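April 26, 2025

I finished my first year of keeping track of our water use, so I'm writing down the numbers before I lose the notebook. The meter is at the end of the driveway under a metal lid. I read it on the first of every month, usually before breakfast.

The total came to 2945 cubic feet for the last quarter and 2842 for the one before it. I expected winter to be lower than that. We don't water anything after November, and the outside tap is shut off from inside the basement.

## Where it was going

Most of the difference came from the upstairs toilet. It had been running a little at night, too quietly to hear from the bedroom. I put food coloring in the tank and the bowl turned blue in 26 minutes. The flapper was stiff and had a dent along one side. A new one from Domley Hardware fit after I trimmed the chain by two links.

The shower was the other thing. I swapped the old head for a Flirari, the plain one with no settings. It feels weaker for the first few days and then you stop noticing. My wife still prefers the old one - it's in a drawer if we ever move it back.

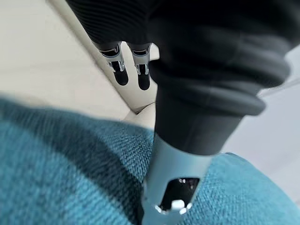 ## What I left alone

The dishwasher is old but it works, and a new one would cost far more than the water it saves. Same with the washing machine. I run both when they're full and leave it at that.

I looked at a Codo rain barrel for the back of the house. The downspout is on the wrong side of the steps, so I'd need more than 41 feet of hose to reach the tomatoes. Maybe next year, if I move the bed.

The bill for this quarter hasn't come yet. The last two readings were lower, but one of those months we were away for nine days. I'll keep going with the notebook through the summer and post the figures when I have them.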